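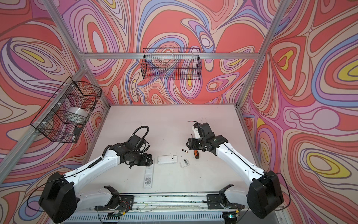
Silden Oral History Archive
Progress report to the Manolakis Fund, second reporting period
Prepared by Polyxeni Fragkou, project lead

1. Status

The project is on schedule for transfer and behind schedule for cataloging. Of the 1,170 cassettes in the collection, all but 31 have now been transferred to digital files. The remaining tapes have been set aside for conservation treatment (see section 3). Spending is within the approved budget, with one line requiring adjustment (see section 5).

2. Transfer

Tapes were played on the 2 decks serviced at the start of the grant. Each side was captured in full at 96 kHz and 24 bits, including silence and leader, and saved as an uncompressed WAV file. Head alignment was adjusted by ear for each tape and then checked against the high-frequency content of the first minute. Noise reduction was not applied during capture. Where the original label indicated Dolby B, a second decoded file was made and stored beside the first.

The right channel of the second deck developed an intermittent dropout in November. The fault was traced to a worn relay and the relay was replaced. All tapes played on that deck after its last clean calibration were transferred again. This cost eleven working days, which had not been planned for.

3. Tapes held for treatment

The held tapes fall into two groups. The larger group has detached or hardened pressure pads. These can be moved into new shells in-house, and Thodoris Tsakiris has started on them. The smaller group shows binder breakdown, with visible shedding on the first pass. Playback was stopped at once in each case. We have asked Kallirham for a quote on controlled baking and expect to send the tapes as a single batch. Until the quote arrives we cannot give a completion date for this group.

4. Cataloging

Summaries have been written for 200 interviews. The target for this period was higher. There are two causes. The original paper index uses village names that changed after the interviews were recorded, and each has to be matched to a current place name before the record can be published. Also, many interviews continue across several tapes that were later shelved apart, so the order of the sides has to be worked out from the content.

A place-name table is now in use and has shortened the work on each record. Dialect terms for fishing gear and boat parts are entered as spoken, with a standard form in a separate field – this allows searching on either. Terms that could not be identified are flagged and left without a standard form.

Catalog records are held in Sunelo. The export to the regional library format still drops the field for secondary speakers. A corrected mapping has been written but not yet tested on the full set.

5. Budget

Deck repair exceeded the maintenance line. We request permission to cover the difference from the travel line, which is underspent because three planned visits to families were replaced by phone calls. No change to the total is requested. Storage costs are as forecast.

6. Rights and access

Consent forms exist for most interviews but predate online publication. Letters were sent to speakers or their next of kin, and replies are being logged against each record. Interviews without a reply will be available in the reading room only. Four families have asked for passages to be closed. These passages have been marked by time code and removed from the access copies – the preservation files are unchanged.

7. Work planned for the next period

Complete the shell replacements and transfer those tapes.
Send the shedding tapes for treatment, subject to the quote.
Test the corrected Sunelo export and deliver a sample to the library.
Continue the summaries, giving priority to interviews with consent already confirmed.
Run a full checksum audit of both storage copies.

A decision on the budget request in section 5 is needed before the next invoice for deck maintenance is due.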